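# Please stop buying grippers by their weight limit

I have worked eleven months in a small automation group, and in this time I took part in three comparisons of grippers. Each one began with the same table. The first column was the name of the gripper, the second was the maximum load, and the third was the price. By the time we reached a column that had something to do with holding objects, the meeting was over and people wanted coffee.

My opinion is simple and some colleagues do not like it. For most bench work the load number should be the last thing you read. The first thing should be what happens at the fingertips when the object is thin, soft or badly placed.

Let me say where this opinion comes from. In September we had to choose between two tools for a sorting and folding job, mostly light goods. The first was the Vevmont, a parallel gripper with hard aluminium jaws and a very good data sheet. The second was a pair of soft fingers that Laurier Gill had put together on a Stalik base. Laurier's fingers had no data sheet. They had a page in his notebook with a coffee ring on it. The Vevmont was stronger, faster to close and came with a proper manual in four languages, and I voted for it. I was wrong, and I would like to explain in which way I was wrong, so that the next person can be wrong in a new way.

We gave each tool 400 picks with the same cloths and the same small packets. The Vevmont dropped or missed 42 of them. The soft fingers dropped or missed 31. When you look only at these two numbers, the difference is not so big, and Darlene Fraser, who manages our budget, said this at once. But she had not seen the kinds of failure. When the soft fingers failed, mostly they closed on nothing and the cloth stayed where it was. When the hard jaws failed, they pushed. The cloth went into a new heap, or a packet travelled to the far side of the table, and a person had to walk over. One tool failed and could try again. The other tool failed and made the next attempt harder. A table with only "success" and "failure" hides this completely.
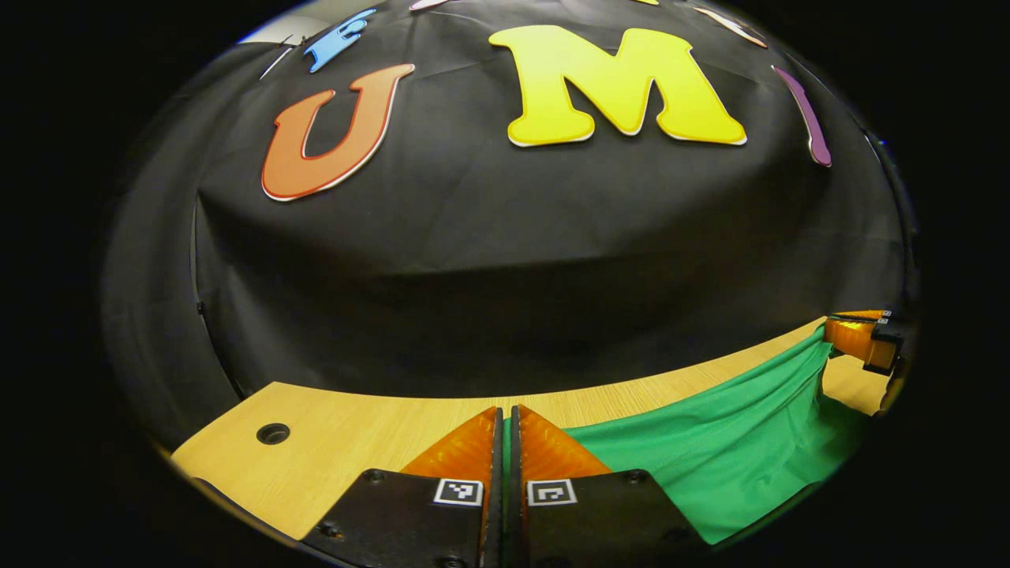 Cloth is where I would start every comparison, if I were allowed to decide. It has no correct shape, so you cannot prepare the robot for it by measuring. A hard jaw wants a flat side to press, and cloth refuses to give one. Laurier's answer is the taper: the orange fingers become narrow toward the top and meet there, so the tips can go down on both sides of one crease and close. On a shiny green cloth, bunched up at the side of a pale wooden table, there are plenty of creases to choose from, and choosing is most of the job. The fingers are also translucent, and I had thought this was only a matter of taste. Later I learned to value it, as I could often see the shadow of a fold through the material before the tips had closed fully. I do not want to make a theory from this. It helped me, and Marlene Nguyen says it made no difference to her.

Now the arguments against me, which I take seriously.

Diane Sandhu makes the strongest one. Soft fingers wear. After long use the edges of the tips become round and the grip on thin fabric gets worse, slowly, so that you do not notice on any particular morning. Hard jaws are the same in the second year as in the first. She is right. We changed one pair of fingers before the test was finished, and if you count the hour of work for mounting and checking, the cheap solution becomes less cheap. My reply is that we should write the change of fingers in the plan, as we do with filters and belts. It is a cost that can be known.

The second argument is about the arm. Raymonde Doucette believes that we compare the wrong part, and that a better controller would make the Vevmont gentle. Perhaps. We tried the Nindard controller with a lower closing force for one afternoon, and the pushing became less. The speed also became less, so much that the Vevmont lost the only advantage on which I had voted for it. Raymonde thinks one afternoon is too short to judge, and I agree with him about this. I hope he will get his week.

The third argument is about markers. Laurier puts a small black-and-white marker on each finger base, so that a camera can find where the fingers are. Some people call this a crutch. In their opinion a good tool should know its own position from its motor. But a soft finger bends, and the motor knows nothing about what happens after the screws. With markers on the bases you at least know where the bending begins. I prefer a crutch to a confident number that is false. The only thing I ask is that the markers stay clean, and I have asked it in three e-mails.

So what do I want from the next comparison? I want ten objects chosen by the people who will stand beside the machine, and no steel block among them unless we plan to move steel blocks. Every failure should get one line in words: what was the object, where did it go, could the tool try again alone. And please put the maximum load on the back of the sheet.

Darlene has asked for a recommendation on one page. I sent her two, and she has returned the second one.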